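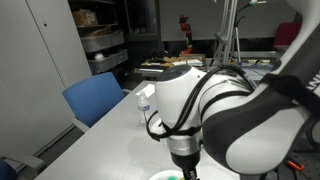 Do I need to read Rumus before I start Singhal, or can I begin with the newer book?

You can begin with Singhal. It has its own story and its own main character, and the two people who come back from Rumus are introduced again in chapter 7.

savita_s
Thank you for the answer. I have read 20 pages in the shop and I was not sure if I am missing something. The captain speaks of "the second clock" like I should know it.

kirkorell_fan
I don't agree with the advice above. Yes, you will understand the plot. But the second clock is the whole ending of Rumus, and Singhal tells it to you in one line of dialog. After that you can never read Rumus properly. Start with Rumus.

odix9
Rumus is 800 pages, and the first half is people arguing in a submarine. I gave it to my brother and he stopped reading thrillers for a year.

kirkorell_fan
The arguing is the good part. Everybody on board is lying, and you find out who only because of the arguing.

Dagim Sisay
I read them in the wrong order, Singhal in September and Rumus after. I knew how it ends and I still could not sleep -- the chapter with the flooded radio room is terrible when you know who gets out. So for me the spoiler was not so big.

odix9
Does anybody know if the paperback of Singhal has the map? My e-book has none and I got lost in the harbor part.

Dagim Sisay
Mine has it, after the last chapter. It is small, and the names are hard to read.

savita_s
I have decided for Rumus first, the library has it. If I am still in the submarine at New Year I will come back here and complain to kirkorell_fan.

kirkorell_fan
Please do. And don't read the back cover, it says too much.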